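Keeping the damp out of a cold kitchen

Condensation is the house's way of telling you it would like a window open, usually in the week you've paid 381 for heating oil. Before you buy anything, wipe the glass each morning

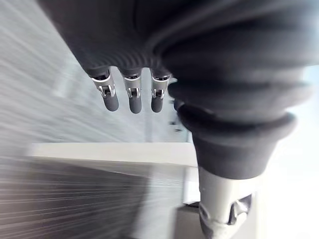

and wring the cloth out over the sink, not the radiator. A dry cloth on a warm radiator is laundry. A wet one is a small, determined cloud.

Lids on pans. Yes, even for pasta.
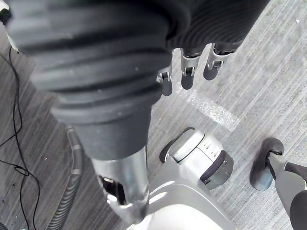

Cupboards on outside walls

Pull everything forward a hand's width and leave the doors ajar on Friday night. Ours smelt of old hymn books until we did - now they smell of cumin.

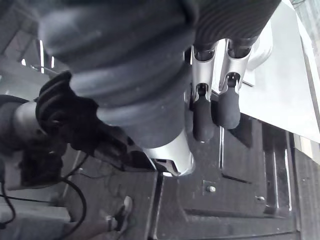
Tuấn Châu writes that a bowl of salt did nothing for his larder except get knocked over, and that he'd open the window for 20 minutes instead.

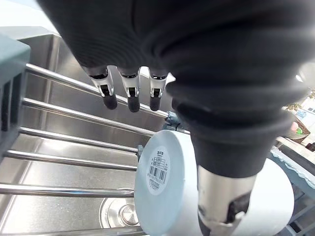 Mould likes a corner that never gets wiped, and the silicone behind the taps is usually the first to go. Dry it last thing at night. A stainless steel sink like this one wants the same cloth run round it while you're there, plughole included.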